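About Nerken

Welcome, and thank you for taking the time to read this far down the menu. Most people who visit our site want the phone number or the fee sheet (both are under Contact), so if you clicked on "About us" you are probably trying to decide whether we are the kind of people you would like to trust with the name of your business. That is a fair thing to want to know, and we will try to answer it properly, even if it takes us a few paragraphs longer than it should.

Nerken is a trademark and design registration practice in Kirkanance. We help people choose names they can keep, file the paperwork that protects those names, look after the registrations once they are granted, and write the letters that have to be written when somebody else starts using something a little too close. We also register designs, meaning the look of a product, and we handle a fair amount of copyright work for publishers, schools and small software companies. We do not draft patents. When a client needs one we send them to a firm that does it all day long, and we stay in touch so the name, the look and the invention don't end up being handled by three sets of people who never speak to each other.

How we got started

The practice opened 22 years ago in two rooms over a shoe repair shop on the lower end of Hendricks Street. The first client was a bakery that had been told by a larger bakery in another state to stop using its own name. The matter was settled with an exchange of letters and, eventually, a coexistence agreement that is still in force. Both bakeries are still open, and we still handle renewals for the smaller one. We mention it because so much of what we do now looks like that first file: a worried owner, a letter full of long words, and a good deal of reading before anybody replied to it.

For the first few years it was nearly all food and drink. Then came the furniture makers, who taught us most of what we know about design registration, and after them the toy companies, the clinics, and the people building equipment for workshops and laboratories. We moved twice. The second move brought us to the old Tendetti warehouse, where we have the whole of the second floor, a meeting room that gets the morning sun, and a library that is really a wide hallway with good shelves in it. There is parking behind the building, and an elevator on the canal side. 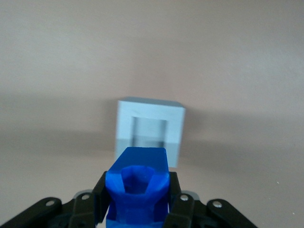

Light gray block with a hollow square design, on plain beige.

What we do, in everyday words

Clearance searching. Before you print the boxes, we look for earlier names that could stand in your way. A full search goes through the federal register, the state registers, company names, domain names and ordinary use in the marketplace, which may never have been registered anywhere but can still cause trouble. You get a written report with a plain opinion on the first page. If we think the name is a poor bet we will say so there, in the first line, and the reasoning comes afterward for anyone who would like to read it.

Filing and prosecution. "Prosecution" is an alarming word for something quite gentle. It means the back and forth with the examining office after an application goes in. Sometimes the examiner wants the list of goods worded more tightly, sometimes there is an objection that the name merely describes the product, and sometimes an earlier mark is cited against you. We answer all of these for you, and send you a copy of the draft answer before it goes out. Please do read the draft. Clients have caught things in them that we would never have known, such as the fact that a product had been dropped from the line since the application was filed.

Design registration. If the value of your product lies in how it looks, you may need protection for the shape or the surface as well as for the name. The drawings matter enormously. We work with illustrators who know what the offices expect in the way of views and shading, and we would much rather talk to you before the product is shown at a trade fair than after. In many countries a public showing starts a clock running, and in a few the door simply closes.

Renewals and record keeping. Registrations have to be kept alive, with forms and fees and proof that you are still using the mark. Our docketing desk tracks these dates and writes to you well ahead of them. You will hear from us more than once. We know the reminders can feel like nagging, and we have decided we can live with that.

Disputes. We handle oppositions and cancellations before the trademark office, and we write and answer demand letters. When a matter goes to court we work alongside trial counsel and stay on the file, so that you don't have to explain your business from the beginning to a brand new set of faces.

Copyright and licensing. Publishing agreements, permissions, work-for-hire clauses, software licenses, and the kind of short letter agreement that lets one company borrow another's logo for a summer. If you have a contract that says "all rights" in it, and you are not sure whose rights it means, bring it in.

Who works here

Our lawyers come from rather different places, and we like it that way. One taught high school chemistry before law school. Another spent years as an examiner and can tell you, with some feeling, what it is like to receive a reply brief late in the afternoon before a long weekend. We have a former packaging designer, a former court interpreter, and a paralegal team whose members have mostly been here longer than the carpet. Between us we can hold a meeting in English, Spanish, Portuguese or Polish, and read a few more languages well enough to know when we should call a translator.

We hire slowly. New associates spend their first months sitting in on searches and client calls, and they are given real files early, with a senior lawyer reading every letter before it leaves. We also take interns from the law school each February, and several of them have come back to work for us. If you are a student and would like to be considered, write to the office in the fall with a short letter and something you have written that you are proud of. It does not have to be about law.
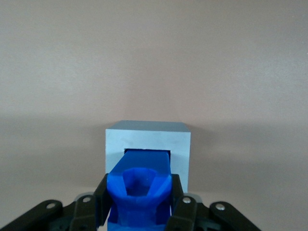

How we charge

Fees worry people, and we think they worry people more when they are hidden, so ours are on the fee sheet. Searches, filings and renewals are done for a flat fee, quoted before we begin. Government charges are listed separately and passed along at cost. Disputes and contract work are billed by the hour, with an estimate at each stage, and we will call you before we go past it.

The first conversation is free and lasts as long as it needs to, within reason. If you come to the office there will be coffee, and if you come before noon there is a fair chance of something from the bakery we mentioned earlier. Bring whatever you have: a sketch of the logo, a list of what you sell or plan to sell, the letter that upset you. It does not need to be in order. Sorting through the pile is part of the job, and some of us enjoy it more than we should probably admit in public.

Working beyond the United States

Plenty of our clients sell abroad, or would like to. We file international applications from this office and work with local attorneys wherever a country needs its own counsel. These are people we have known for a long time, have visited, and in many cases have argued with over dinner about the proper meaning of the word "distinctive." You will get one invoice from us, in dollars, with the foreign attorney's bill attached so you can see what was charged and by whom.

We will also tell you when you don't need to file somewhere. A small company that sells in 3 countries does not need a registration in thirty, and the money is very often better spent on a proper search at home.

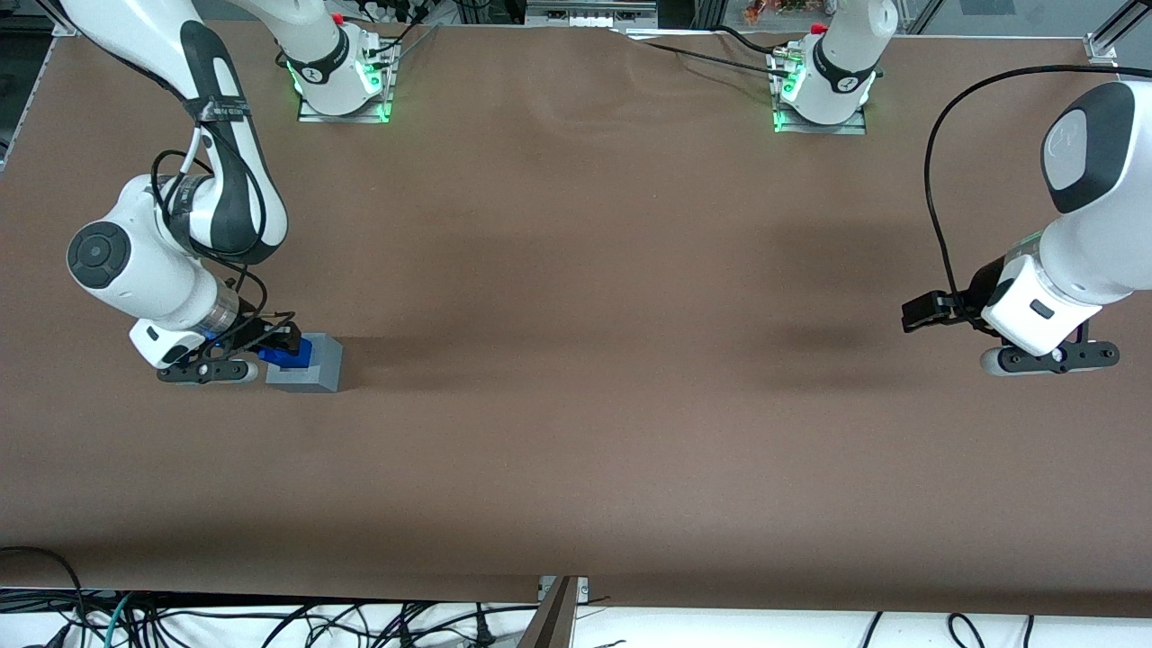
Two white robot arms over a wide table with a smooth brown surface.

In the neighborhood

Kirkanance has been good to us, and we try to be useful in return. Our open clinic is held in the evening, from 6 p.m., in the meeting room on the second floor, and anyone running a small business or nonprofit in the county can book 15 minutes with a lawyer at no charge. Fifteen minutes is not long, but it is usually enough to find out whether you have a problem. Dates are posted at the front desk and on the News page.

We also keep a lending shelf of plain-language guides to trademarks, copyright and licensing, and it has grown to 200 titles, a few of them out of print and rather hard to find. Please bring them back.

Getting in touch

The office is open from 8:30 a.m. to 5:30 p.m. If you call outside those hours, leave a message and say whether there is a deadline on the letter or notice you have received -- the date is generally near the top or in the last paragraph -- and we will return the urgent ones first. You can write to us by email as well, but please hold off on sending confidential papers until we have checked for conflicts and told you that we can act. It is a quick check, and we do it for everybody.

Nothing on this website is legal advice, and reading it does not make you our client. We would be glad to talk about changing the second part of that sentence.

Nerken
Second floor, Tendetti warehouse, Kirkanance
Visitor entrance on the canal side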